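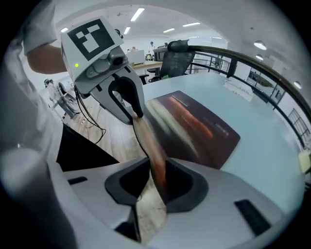 Coffee going in at the black funnel opening, white appliance.

Oscombe, dry goods workshop. Notebook 27, storage and moisture.

Purpose of entry: to record the state of the whole-bean storage study at midsummer, and to set down the changes agreed for the second half of the year. Earlier pages deal with the January lots and should be read first by anyone taking over the bench.

Background. The study compares three ways of keeping roasted coffee between delivery and use: the supplier's valve bag, folded and clipped; a rigid canister with a gasket lid; and an open bin with a loose cover. The open bin is included as a poor case. It is also how a good many kitchens keep their coffee, and the summary sheet should state this plainly. All lots to date are the Budance medium roast. The Komside dark roast was purchased as a second material and has not yet been opened.

Condition of samples. The valve bags remain in fair order. One had a crease running across the valve and was set aside before weighing; it is kept on the lower shelf with a red tag and is not to be returned to the series. The canisters show an oily film at the shoulder, heavier on the side facing the wall. The film was present in January and was noted then as slight. It would now be described as moderate. Wiping between fills has been inconsistent, and the bench sheet did not provide a place to record it. A column has been added.

The open bin samples have lost most of their aroma and have taken on a flat, papery smell. Surface color is duller than in the bagged samples when the two are laid side by side on white paper under the bench lamp. The difference is difficult to see in daylight.

Weighing. Each portion is made up to 200 g at the start and reweighed at the end of the holding period without being handled in between. The highest reading on the current page is 211 g, from an open bin portion. An increase of that size was not expected and is not accepted as moisture uptake at present. The tare for the steel tray and the tare for the glass dish are written next to each other on the card above the balance, and use of the wrong one would produce an error in the same direction. The portion has been retained. The reading stands in the record with a query against it and is not to be struck out until the tray and dish have both been checked.

Later note, same page – the glass dish has been reweighed and agrees with the card. The steel tray was in use in the wash room and remains to be done.

Room conditions. The store was warm throughout the period. The wall thermometer reached 27 °C on several afternoons, and the blind on the west window was found up more than once. The humidity logger stopped recording for part of the period and was restarted with a new battery. Readings before and after the gap are in the folder on separate strips. They should not be joined by a drawn line. The gap is to be shown as a gap.

Grinding. Comparison of ground samples continues to give the most trouble. Older beans break with more dust and leave a deposit in the chute, and a portion ground directly after an open bin portion carries some of that dust with it. The order of grinding has accordingly been fixed: bag first, canister second, bin last. A small purge of spare beans is run between portions and thrown away. The purge is not weighed. Dust brushed from the chute is added back to the portion it came from only when the purge before it was complete, and otherwise is discarded with an entry on the sheet.

The grind setting is not to be altered during a session, including where a portion runs slowly. Slow running is itself an observation and has in the past been lost through well-meant adjustment.
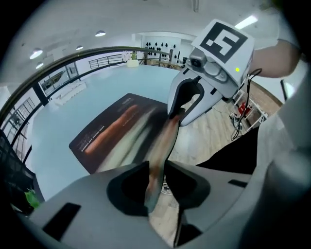

Brown item between the two black pads; a printed marker card at upper right.

Sieving. The Ó Riain procedure has been followed since spring with one departure. The written version calls for tapping the stack by hand; the workshop has used the bench shaker at its lowest setting. Results from the two approaches were compared on a spare lot and the fines fraction from the shaker was slightly higher. The departure is to be stated wherever these figures are used, and figures from the hand-tapped lots are to be kept in their own table.

The finest sieve has a loose rim at the solder joint. It passes inspection but catches on the pan below. Replacement has been requested.

Tasting. Cups were prepared from the bag and canister portions only. Comments were written down separately and gathered afterward. The bag portion was generally preferred for smell, while opinion on flavor was divided and no preference is claimed. Two comment slips, both unsigned, mention a rubber note in the canister cups. The gasket is the obvious candidate, and an empty canister has been closed and left in the store to see whether an odor develops inside it.

Water for brewing was drawn from the filtered tap. Previous sessions used bottled water, so the cup notes from this session cannot be set directly against the earlier ones. This was an oversight.

Changes agreed.

The canister series continues with the gasket washed before every fill. The open bin series is reduced to 2 portions per holding period, as the outcome is no longer in serious doubt and shelf space is short. The Komside roast is to be opened only when the current Budance lots are finished, and is to receive its own set of sheets. A small freezer series was proposed and is deferred – there is interest in it, but the freezer is shared and the door is opened too often for the temperature to be relied upon.

Labels. Pencil on the matte tape has held up well. Ink on the glossy tape has smeared on the canisters, and where a lot number could not be read with certainty the label has been photographed and left in place. No label is to be rewritten from memory.

Outstanding: steel tray tare; logger calibration slip to be found and pasted in; sieve rim; odor check on the empty canister; blind on the west window.

Last updated: August 8, 2024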